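# Bag cell, Flasbridge bench: setup and care

Toys live in a paper bag. The arm goes into the bag. Most of the upkeep comes from those two sentences.

The bin is a grocery-type brown bag with the rim folded down and taped in black. Kuhlmann sells a proper steel bin for this, and we have read the price list with interest. Retape when the rim starts to lean. Sweep the tabletop before a run, since bits collect along the bottom of the bag. 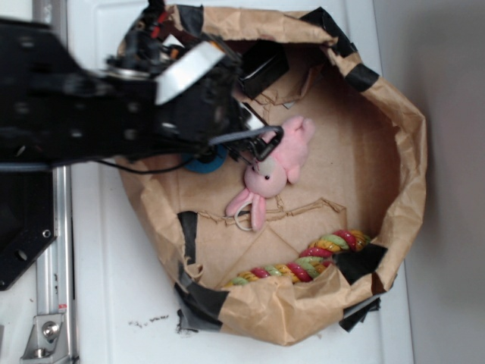 Cable slack comes next. Raise the arm to full height, then lower it to the bag floor, and watch the loop under it the whole way. If it touches the rim, shorten it and start over. We log runs with Pumine, which will record a snagged cable in beautiful detail and never mention it.

Finger lights: switch both on and let them sit for 15 minutes. Wipe the pads with a dry cloth. Wet wipes left streaks in September, and we threw out 61 runs.

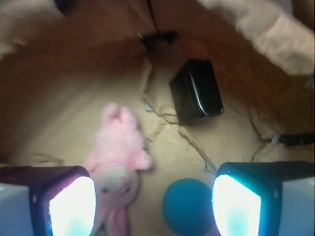
Effie Pringle disagrees with the 15 minutes and wrote in the log that two is plenty if you leave the room lights alone. The longer figure stands until she wins the argument.

Fingers should meet without rubbing. If they rub, loosen both, close the gripper, tighten again. The Ernitz manual covers this on page 179, after the warranty.
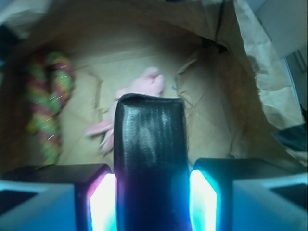
Wrist view: rope toy and pink plush on the bag floor.

Last edited 2023-10-06 | Contact: Flasbridge bench | Back to top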